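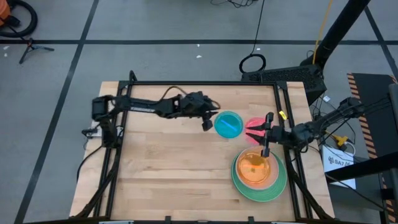 Minutes of the staff meeting, Plurevside kitchen, Tue 29 August. In attendance: Yuzhen Pan (chair), Buppha Siriwan, Siriporn Ruangrit, Siriporn Limsakul, Manolis Stergiou (minutes). The first item was the dish-sorting bench and what it means for the people who used to be the dish-sorting bench. Yuzhen said the two arms are staying through November and that stacking is the current job: plates at the bottom, bowl on top, as in the pile with the green plate under the salmon one and the orange bowl over both. Siriporn R. pointed out that a utensil-like object left inside the top bowl would get a person a talking-to. Yuzhen agreed that it would.

Minutes of the last meeting. Approved, after "the arms are sulking" was changed to "the arms were paused." Manolis would like it recorded that he preferred the original.

Shifts. Rarneck wants one person with the bench whenever it runs. Siriporn L. asked if that person is sorting, supervising or keeping it company, as these are paid differently. Yuzhen said supervising. Siriporn L. asked for this in writing. It is now in writing. The higher rate applies from the first full shift, and Yuzhen will confirm the back pay with the office.

Buppha has done most of the supervising so far and reported that her feet are fine and her brain is not. Standing with one hand near the stop button is tiring in a way that carrying trays never was. She asked for turns of 2 hours, then a swap to the wash line. Agreed by everyone except Manolis, who is on the wash line.

Jobs. Siriporn R. asked straight out if anyone is being let go. Yuzhen said no hours will be cut before November and she has no answer past that. Siriporn R. said "no answer" was better than the last newsletter, which had used the word "journey" 4 times. Yuzhen to ask Rarneck for a real answer and bring it back to this meeting, even if it is a bad one.

Training. Zumum will run 3 sessions on restarting the bench after a stop. Attendance is paid. Siriporn L. asked if we could also learn how to change the stacking order ourselves, instead of filling out the Kwak form and waiting. Yuzhen will ask. Buppha offered to bring the Kwak form as evidence.

Floor. Cables are to be kept off the walkway during shifts. Please do not move any floor tape because it "looked crooked." Manolis has apologized.

Target. The 2,000 dishes a week in the plan was discussed. Siriporn R. wanted to know who came up with it. Yuzhen said it came with the plan. Left open.

Any other business. The break room kettle has still not been replaced. Buppha asked if it could be automated. Carried over.

Actions
Yuzhen: back pay, answer on jobs, Zumum question
Buppha: draft of the swap schedule
Manolis: kettle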